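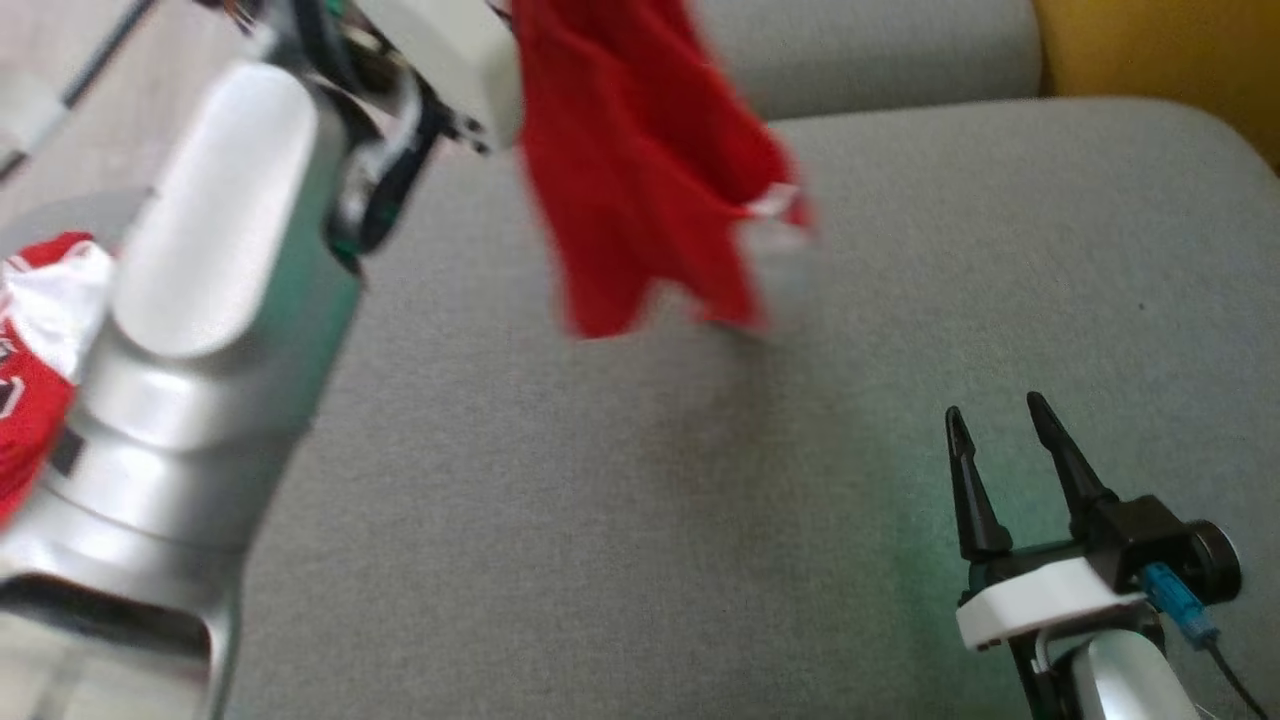
布の把持判定をグリッパの開度だけに任せない

「グリッパが閉じきらなければ何か掴んでいる」という判定は、箱やボトルならだいたい通用します。布では信用しないほうがいいです。薄い生地を一枚だけ挟んだとき、開度の値は空で閉じたときとほとんど区別がつきません。しきい値を詰めれば解決すると書いてある記事も見かけますが、指先のゴムが減れば値はずれます。八月に私も同じことをやって、翌週には設定を戻しました。

この手順では、双腕の衣類片付けタスクを題材に、手先カメラと頭部カメラの両方を使う判定ノードを組みます。制御側はIkalia、記録と再生にはImikを使っています。別の環境でも考え方は変わりません。

手順1 時刻を合わせる

先にここを疑ってください。認識モデルを取り替える前に、画像と関節角のタイムスタンプを並べて差を見ます。うちの環境では頭部カメラだけが3フレーム遅れていて、腕が動いている間の判定はほぼ全部ずれていました。Imikの再生画面で腕の動き出しを探し、関節角が変わる時刻と画像が変わる時刻を比べます。自動補正のオプションもありますが、静止区間が長いログでは変な値を返すので、私は手で入れています。

手順2 持ち上げてから判定する

閉じた直後の画像で判定しないこと。座面の上では、掴んだ布とただ下にある布の見分けがつきません。少し持ち上げ、座面と布の間に隙間ができる高さで一度止めます。停止の命令を送った時刻ではなく、関節速度が落ちた時刻を起点に100ミリ秒待ち、そこから画像を取ります。動いている最中の画像は布の縁がぶれて、領域分割の輪郭が当てになりません。

手順3 領域をグリッパにつなげる

布のマスクを出したら、面積だけで合否を決めないでください。ソファには別の服も載っています。見るのは、指先を投影した点の近くからマスクが連続しているかどうかです。順運動学で指先の位置を画像に投影し、その周辺と重なる領域だけを残します。手前の腕が服の一部を隠すと、一着が二つの領域に割れることもあるので、腕のマスクも先に引いておきます。

手順4 三つ目の答えを用意する

出力を「成功」「失敗」の二択にすると、迷った場合が必ずどちらかに混ざります。「不明」を返せるようにして、不明なら手首を少し回して撮り直します。撮り直しは3回まで。それでも決まらなければ置いてやり直します。もう片方の手に持ち替える動作は、成功が出るまで始めません。

手順5 ログで確かめる

Namettiのデモでは判定がきれいに決まっていましたが、背景は無地で、服は一着でした。あれを根拠に採用を決めるのは早いと思います。自分の現場のログを、失敗を抜かずに流してください。私は1,900件を超える把持記録で見直しました。正解率という一つの数字より、空振りを成功と答えた件を一件ずつ再生するほうが役に立ちます。

残っている問題

座面と似た色の服には弱いままです。鮮やかな色の布でうまくいっても、灰色の生地に灰色の靴下では話が違います。Dunleavyの学習済みモデルに替えれば改善するという話もありますが、手元の条件ではまだ確認できていません。深度を足す案も試している途中で、薄い布の縁が抜ける件が片付いたら手順3を書き直します。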